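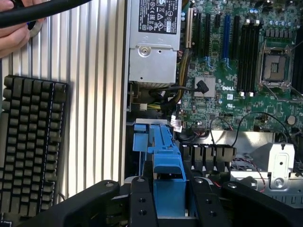

Wrist camera view, desktop disassembly cell, gripper at the blue plastic part inside the Dell chassis. CPU socket empty.

Pre-run inspection checklist, contact-first grasp method
Cell: Kumik bench cell, Bunivton site
Project: Prasarance
Form completed: June 27, 2025
Status: released for trials with two open items

Scope

Covers the cell, the gripper, the workpiece and the recording setup before a block of disassembly trials. Does not cover the vision-only baseline, which has its own form. Entries are Pass, Fail, Open or N/A. Comments are required for anything other than Pass and are welcome elsewhere.

Section 1. Cell and guarding

1.1 Emergency stop, bench side: Pass
1.2 Emergency stop, operator side: Pass
Comment: Tested with the arm moving at trial speed. Reset needs the key as well as the button.
1.3 Speed limit in shared mode: Pass
Comment: Set to 60 mm/s at the tool. The February trials ran faster and those settings are still stored in the old profile. Load the profile by name, do not use "last used."
1.4 Hands out of the chassis before arm enable: Pass
Comment: Cable handling by a person is allowed only in shared mode. Hand stays on the outer part of the cable run and does not cross between the fingers.
1.5 Bench clear of items not used in the trial: Fail, accepted
Comment: Keyboard beside the chassis. Outside the planned tool path for this block. Move it before any trial that approaches over the side wall.

Section 2. Workpiece

2.1 AC supply disconnected and power button held: Pass
2.2 Processor removed, socket bracket checked for bent edges: Pass
2.3 Coin cell: Open
Comment: Left on the board. The procedure says remove before trials, the parts list says keep. One of the two has to change. Until then the fingers do not go near that side of the board.
2.4 Loose wiring in the work volume: Pass with comment
Comment: Yellow and black power wires run beside the supply, and thin black wires arc over the lower part of the board. The planner does not model either. Finger approach is vertical only. Any lateral correction over 3 mm ends the trial and is logged as an abort.
2.5 Fan wires, red and black: Pass with comment
Comment: Keep-out box extended to cover them.
2.6 Chassis seated against the stops: Pass
Comment: Check again after every aborted trial. A shift of the case gives a contact signal that looks like a good one until the close phase.

Section 3. Gripper

3.1 Finger plate screws, torque mark aligned: Pass
3.2 Finger faces clean: Pass
Comment: Wiped with alcohol. Residue from earlier blocks raised the slip threshold enough to matter.
3.3 Finger parallelism at full open and at 3 mm gap: Pass
3.4 Force sensor zero, arm at the start pose: Pass
Comment: Zero must be taken at the start pose, not at home. Cable weight on the wrist differs between the two.
3.5 Wrist camera fixed, lens clean, both fingers in view: Pass

Section 4. Method settings

4.1 Contact-first mode selected: Pass
Comment: In this mode the arm stops at first touch, backs off, and recenters on the measured contact before closing. The vision estimate is used only to choose the approach.
4.2 Contact threshold file matches gripper serial: Pass
4.3 Maximum closing force on plastic parts: Pass
Comment: Same limit as the Unnithan bench, which uses the same finger plates.
4.4 Search pattern: Pass
Comment: Spiral disabled. Line search only. Spiral search catches the wiring.
4.5 Abort conditions loaded: Pass
4.6 Trial order randomized, seed written on the log: Pass

Section 5. Recording

5.1 Wrist camera and force log share a clock: Pass
5.2 Disk space for the full block: Pass
5.3 Outcome labels entered by the operator before the next trial starts: Open
Comment: The label screen can be skipped. In the last block several labels were filled in at the end of the day from the video. Those trials have been dropped from the count. Software change requested, not yet installed. Until it is, the operator initials the paper log after each trial.

Section 6. Result carried forward from the previous block

The previous block had 200 trials on one chassis model. After the unlabeled trials were dropped, contact-first grasping met the 90 percent release criterion. The vision-only baseline did not. Most remaining failures came from 2.6, with the case moving under the finger on first touch. Fewer came from wiring, and none of those damaged a part.

The result applies to rigid plastic parts with two accessible faces. It should not be quoted for connectors, latches that need a press before the pull, or anything held by a cable. Shared-mode trials, where a person holds a cable back, are reported separately. They are easier for the arm and would lift the figure if mixed in.

Reviewer comment on Section 6: the criterion was set before the labeling problem was found. Dropping trials after the fact is acceptable for release of the cell. It is weak for a paper. Rerun the affected conditions with 5.3 closed before reporting.

Section 7. Release

7.1 Released for shared-mode trials: Yes
7.2 Released for unattended trials: No
Comment: Depends on 2.3 and 5.3.
7.3 Next inspection: before the next chassis model is fitted, or after any collision stop, whichever comes first
7.4 Copy of this form attached to the trial log: Yes

Changes to this form since the last issue: 1.5 added, 3.4 reworded, 4.4 moved from Section 3.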